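Handling Robots, Unit 6
Notes for the visit to the Camitz demonstration hall
26 October 2026

These notes replace the normal lecture for this week. Please read them before we go, and bring them with you on paper, as phones have to stay in the lockers at the entrance.

1. Where we go

The Camitz hall is the second building behind the Castaño bus stop. We meet inside the gate. Wear closed shoes. Long hair must be tied back, also for those who only watch. The group has 13 places and all of them are taken, so if you cannot come, write to the course office and your place will go to the next student on the list.

2. What will be shown

The visit has two parts. In the first part the staff run a packing cell made by Kastton. It is behind a fence and it is fast. The operator will stop it once with the light curtain and once with the emergency button, and you should write down how the restart is different in each case. This difference was asked in the September exam and many answers mixed the two.

The second part is slower and for our course more important. It is a table task with two arms, first in simulation on the big screen and then on the real table. The software is called Clistell. The operator moves the arms by hand controls, and the movements are recorded. For the simulated version the hall has 3819 recorded runs. Of these, 3000 are used for training and the others are kept for testing. Remember from Unit 4 why we never mix these two groups.

3. What to look at

Approach. Look from which side the gripper comes to the object. A parallel gripper needs free space on both sides, and this is easy to forget when you plan only the path of the wrist.

Grip. On a cube, two flat opposite faces give a stable contact. If the fingers meet the edges, the cube turns when it is lifted. Compare with a round object, where the contact is much smaller – we calculated this in Exercise 3.

Shadows. In simulation the light is set by the programmer. Ask yourself if a camera on the real table would receive the same shadows, and what this means for a program which has learned only from rendered pictures.
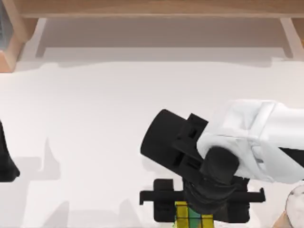

Fig. 1. Simulated table task: puzzle cube held in the black gripper of the white arm.

Notice in Fig. 1 that the parts of an arm can throw a shadow on the table also when they are outside the view. A simple program for finding objects by brightness may take such a shadow for an object.

4. After the visit

Write one page. Choose one moment from the second part and explain it with the words from Unit 5: reach, grasp, transfer, release. A drawing by hand is welcome – it does not need to be beautiful, but the directions of the forces must be correct. Hand in the page at the next exercise class.

Related items
Unit 4: Training data and test data
Unit 5: The four phases of a handling task
Exercise 3: Contact and friction
Safety rules for visits outside the school
Unit 7: Cameras and calibration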